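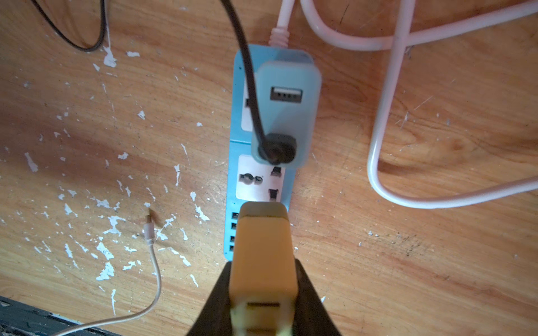
Moremik is a two-armed robot Ruth Lockwood and I are building in her garage, Monday evenings, on a budget that stopped being a budget at $729. Its current ambition is plugging things into a power strip. So far we have logged 77 tries, most of which I'd call spirited.

Yellow block, blue strip. Ruth says lining up is the hard part. She hasn't seen my wiring.

The wallpaper was left over from her hallway. Moremik has the best-dressed walls in the garage, and a screwdriver always within reach of us, if not of it. 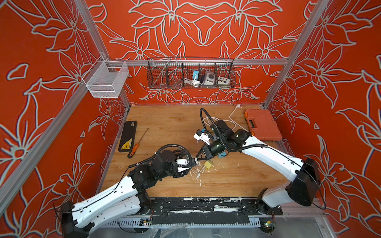 **Why two arms for one plug?**

One is meant to steady whatever the other is working on. We're still negotiating.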